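Filed under: Short Fiction, Office Life

The Last Newsletter

By November the list had shrunk to 139 people, and I knew a good many of them by their habits if not their faces. There was the one in Fanent who opened every issue at 3 in the morning, and the one who clicked on the gardening gloves each time and never bought a pair.

I had been writing the Grurora newsletter for six years. In the good days we sold lamp oil, wool socks and seed packets to half the state, and the list was so long that sending it took the whole lunch hour (I used to eat my soup and watch the little bar creep along, and I was happy as could be). Then Halonen bought us, and Halonen had its own newsletter, written by a piece of software called Dredalent that picked subject lines by testing 40 of them before breakfast.

"Yours can run until the holidays," my new boss said, quite kindly. "After that we'll fold the names in."

So I sat down to write the last one, and for once I didn't mention a discount. I wrote about the big snow the year the trucks couldn't get out, and how we'd called every customer by phone, and how one old gentleman kept me talking until dark about his late wife's tomatoes. The subject line was just "Goodbye from Grurora" – Dredalent scored it very poorly.
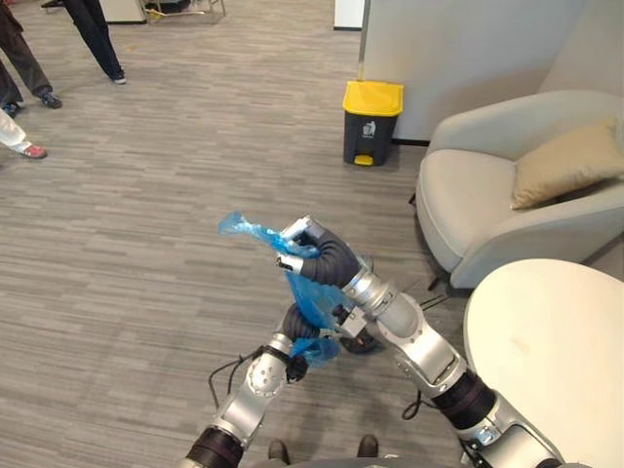 I pressed send anyway, put on my coat, and then took it off again and sat back down, in case anyone wrote. The first reply came before the parking lot lights were on. It was from the reader in Fanent, awake in the daytime for a change, wanting to know whether we still had the gray socks, and whether I would be all right.

I wrote back that we had two pairs left, and that I'd set them both aside.

More stories
The Coupon Drawer
A Window at Fanent Station
Please Hold for the Next Clerk
What the Sign Painter Left Out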